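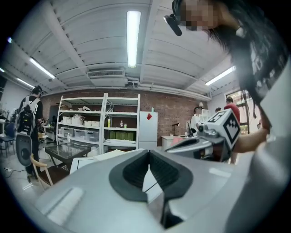
Redemption card never mailed in, is it worth anything?
Posted by Kátia Lopes

Bought a shoebox of baseball cards at an estate sale in Truvmont for $50. Mostly commons, plus one redemption card from a Zutix set, number 1107, good for a signed card if mailed in by March of a year when I still had braces. Do I toss it, frame it, or write to them and beg?

Lorenz Wallner
Keep it. Expired redemptions do sell, mostly to set builders who need one of everything and have made peace with that. Check the back for a punch hole or stamp – a stamped one means it was already used and mailed back. The print run was 3000, so don't plan your retirement. I sold mine for $2 plus postage, and the postage was more.

beltrán_commons
write to them anyway, worst they can do is ignore you. they ignored me

Lorenz Wallner
Zutix got bought by Arkport, so write to Arkport if you must. They'll ignore you on nicer paper. Put it in a sleeve first, the foil scratches if you look at it wrong.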